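Drawer handle keeps slipping out of parallel gripper on a two-arm cell
Asked in Shop Builds > Arms and Grippers
Posted 28th September by Toàn Phan 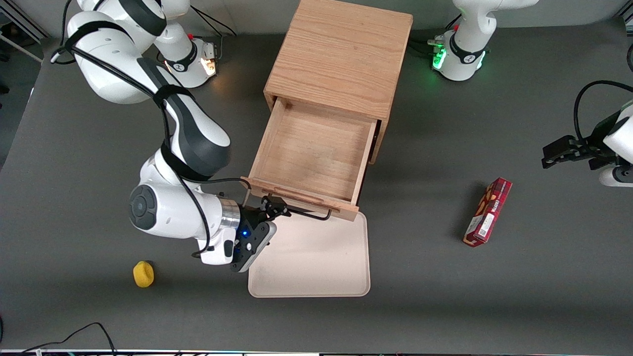 Right arm at the drawer handle, tray in front.

Two-arm cell in the shared workshop at Brullstead. The task is simple on paper: right arm opens the drawer, left arm picks one item off the table and drops it in, right arm closes the drawer. The pick and the drop are fine. The drawer is the problem.

The handle is a thin black metal rod. The gripper comes in from below and in front, closes on the rod, and the arm pulls along a straight line I taught by hand at two points. On a good pull the drawer opens all the way. On a bad one the fingers slide along the rod toward one end, the drawer racks in its runners and the arm faults on force. Closing gives no trouble because I only push on the drawer front.

I logged 478 pulls. 244 were clean. The rest were slips or force faults, with more slips than faults. Already tried:

Grip force up to maximum. Fewer slips, more faults.
Speed down to a quarter. No change I could measure.
Rubber tape on the fingertips. Better until the tape rolled off.

The cabinet is held to the table with double-sided tape and has not moved against my pencil marks. Camera calibration was redone in June. Is this a gripper problem, a path problem, or do I need a different handle?

Kekeli Ackah
Path problem, most likely. Two taught points give you a line, but nothing guarantees that it is parallel to the runners. If it is off by even a couple of degrees, the sideways error grows through the whole pull. The fingers have to slide or the drawer has to rack, and you are seeing both. More grip force moves you from the first failure to the second, and your log says the same.

Get the pull direction from the drawer. Put the arm in hand-guide mode, close the gripper on the handle at low force, and open the drawer by hand from the back of the box so the arm is dragged along. Record the tool position the whole way, fit a line to it, and use that line as the pull axis. Do it three times and compare the fits. If they disagree, the runners are sloppy and you should wax them before touching any code.

Then soften the arm across the pull. Keep it stiff along the axis and compliant in the other two directions and in rotation about the vertical. I run 1,447 N/m along the axis and drop the sideways value as low as the controller will accept. Your numbers will differ with a different arm.

Also check where on the rod you grip. Off center, you are adding a turning moment to a drawer that already wants to rack.

Jarlath Fahy
just swap the handle for a big knob. had the same thing on a kitchen drawer build and a knob fixed it in ten minutes

Dace Pärn
Kekeli is right about the axis. Two additions.

Flat fingertips on a round rod give you line contact and very little resistance to sliding or rotation. Cut a shallow V across each fingertip, or print a pair of tips with the V in them. Make it a little wider than the rod so that a small error on approach is pulled in when the fingers close. I used printed tips with a thin silicone pad glued into the groove on the Amissah bench and they have outlasted every tape I tried. With the groove you can reduce the grip force, which also helps with the faults.

Second, do not grip tight for the whole stroke. Once the drawer has broken free it needs very little force. A loose cage around the rod, closed but not clamped, lets the handle find its own angle. Clamp only if you need to stop the drawer at an exact position.

I would not fit a knob. A rod lets you be wrong sideways on the approach and still catch it, and a knob takes that away.

Toàn Phan
Thanks. Ran the hand-guided recording. The three fits agree with each other and my taught line was off by almost 2 degrees, toward the left arm. Replaced it with the fitted axis and lowered the sideways stiffness. No force faults so far this evening, still an occasional slip. Grip point was off center too, now corrected. V tips are on the printer. Will post the new log when I have a comparable number of pulls.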